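The Letter from Cindeo

My uncle Ritus left the island of Cindeo with 147 coins and a promise to come back in April. He did not say which April.

My grandmother kept his tripod for him. Each spring she stood it up and waited beside it, as if he would walk in and ask for the camera. 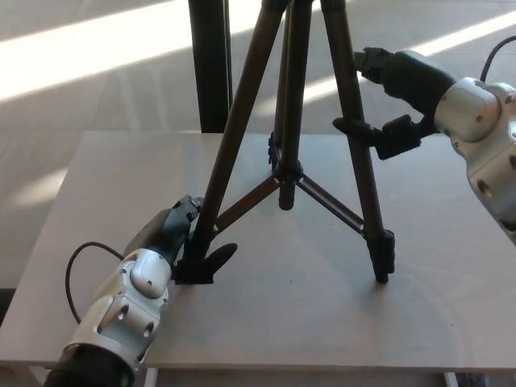
The tripod on the table.

In the fourth year a letter came. It was short - he had married, he had a shop, he was sorry about the rain. There was no rain in our village that year, so we did not understand this part. Grandmother read it 4 times and put it under the bread. 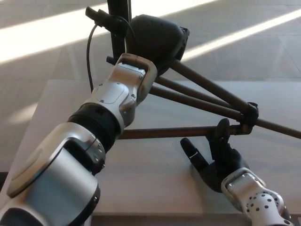
Sebastian said that he meant the rain on the morning he left, when she had no coat and stood at the harbour until noon. She looked at him for a long time. Then she asked me to bring paper, and a pen that did not leak.

Mayuree Sangkhawat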